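Section 4: Comparing two grippers in the Munro kitchen setup

Use this section once the arm model loads without errors and both gripper files are in the project folder. The goal is to run the same spoon test with each gripper and save results you can compare.

Before you start

Open the kitchen layout and check that the arm is in its home position. Set the simulation to 3000 steps per run. Use the same starting seed for both grippers.

Caution: Do not change the friction values between grippers. If you do, discard the saved runs and start over.

4.1 Running the spoon test

1. Load the two-finger gripper and select Spoon as the target.
2. Set the finger closing speed to 27.
3. Start the run and pause it when the fingers have closed on the handle.

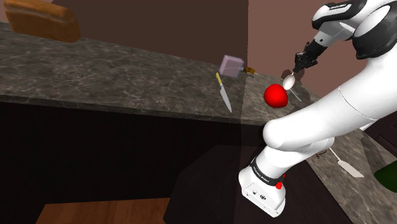 4. Check the contact readout. Both fingers should report a value. If only one does, reset the layout and repeat from step 3.
5. Resume the run and let the arm lift.
6. Save the log under the gripper name and run number.
7. Repeat until you have 8 complete runs, then load the Fletis gripper and go through the same steps.

Note: A dropped spoon still counts as a complete run. Only throw out a run if the arm stops on a joint limit before it reaches the target.

4.2 Checking clearance

Clearance matters most near the inner corner of the counter, where the apple and the knife are close to the path of the hand. Switch to the wide view before you check it.

1. Open a saved run and move the slider to any point after the lift.
2. Turn on the distance display for the wrist and both fingers. 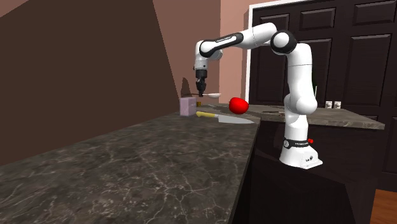 3. Write down the smallest distance to any object other than the spoon.
4. Play the rest of the run at half speed and watch the elbow — the planner sometimes picks a higher arch than it needs.

Caution: The distance display ignores the walls in version 2. Turn on wall collisions separately in the layout menu.

Send finished logs to Catriona Semple at the Durnport office. Questions about the Fletis model file go to Shahzad Marwat.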